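About Trollmont Heating & Air

Our story

Trollmont started with one van, a borrowed ladder and a furnace in a church basement that had quit the night before a wedding. Senad Zupan got it running again at two in the morning, and the pastor's brother-in-law called the next day about his own. That was pretty much our marketing plan for the first three years!

Senad had been working for a big contractor on the other side of the county, mostly on new construction, and he liked the work but missed the houses. He wanted to be in people's basements, looking at boilers somebody's grandfather had put in and figuring out how to keep them going. Hnat Semeniuk joined him the following winter. Hnat had spent a long time on commercial refrigeration (supermarkets, mostly, plus one ice rink), and he brought with him a habit of labeling every wire he touches. If you find a small white tag on your thermostat cable with neat block letters on it, Hnat has been there.

We moved into our shop on Brouwer Street when the vans outgrew Senad's driveway. It used to be a tile showroom, so we have the fanciest bathroom floor of any heating company in the area. Come see it.

What we do

We install, repair and look after furnaces, boilers, heat pumps, central air, ductless units and the ductwork that ties it all together. Most of our customers are homeowners, and most of the homes are old. We love old houses. They have odd chases and closed-off flues and radiators in places no one would put a radiator today, and getting even heat through one of them is a puzzle that keeps us happy for days.

We also take care of small commercial buildings: two dental offices, a bakery, a dance studio and the Hendermont branch library, where we replaced the rooftop unit in May between story hour and the afternoon book club. Everybody got their meeting in, and the reading room holds its temperature now, even on the side with the tall windows.

Heat pumps are a growing part of what we do. When we put in our first one, half of the crew was skeptical – Hnat said so out loud, several times – and then he had one installed at his own place. We're happy to talk through whether one makes sense for you. Sometimes it does, sometimes your existing boiler has a lot of good years left, and sometimes the best money you can spend is on sealing the ducts in your attic. We'll tell you which we think it is and show you the numbers behind it.

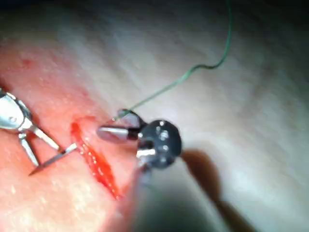
Every installation starts with a load calculation. We measure the rooms, look at the windows and the insulation, and work out how much heating and cooling the house needs before we talk about equipment. It takes an hour or two, and we enjoy it more than we probably should. A lot of the systems we replace were sized by copying the number off the old unit, which had been sized by copying the one before that. Those systems tend to run in short bursts, leave the upstairs muggy and wear out early.

The people

Senad still does most of the first visits. He'll want to see the basement before he sees anything else, and he'll take his boots off at the door without being asked.

Hạnh Khương runs the office and the schedule. She came to us from a school district transportation department, where she routed buses, and she now routes our vans with the same cheerful firmness. When you call before noon, you'll almost always get Hạnh. She knows which streets flood, which driveways are too steep for the big van in January, and which of our customers have a dog that needs to be put in the yard first.

Khải Hoàng leads our installation crew. His sheet metal work is beautiful, and we say that as people who look at a lot of sheet metal. He makes most of our transitions and plenums in the shop, so they fit the space you have. He teaches an evening class in layout and brake work too, and two of our current crew members were his students.

Cường Vi is our controls person. Thermostats, zoning panels, sensors, the app on your phone that says it can't find your furnace – all of that goes to Cường. He's patient, he explains things well, and he'll stay until you can change the schedule yourself.

Training

We close the shop to regular calls every Wednesday morning until ten for training. (Emergencies still get answered.) One week it might be a factory rep with a new control board, another week it's Khải showing everyone a better way to hang flex duct. Our apprentices are paid for class time, and they ride with a senior technician until both of them feel good about the apprentice taking calls alone.

Care plans

Our maintenance plan is called Tivlow, after the first cat who lived at the shop. There are 437 homes on it right now. Tivlow members get a heating visit in the fall and a cooling visit in the spring, a reminder call from Hạnh ahead of each one, and a place near the front of the line when something breaks in a cold snap. You don't need to have bought your system from us to join, and you can leave the plan whenever you like.

Around town

Each fall we check furnaces free of charge for older neighbors who have a hard time getting it done. The crew picks a Saturday, somebody brings doughnuts, and we go out in pairs with filters and carbon monoxide alarms. We'd love to reach more homes this year, so if you know a neighbor who could use a visit, please call and give us their name.

Getting in touch

The shop is at 925 Brouwer Street, on the corner across from the feed store. Parking is around back. Hạnh opens the doors at 7:30 a.m., the coffee is on by 7:35, and you're welcome to bring in your old filter if you aren't sure what size to buy. We keep the common sizes on the shelf and can order the rest.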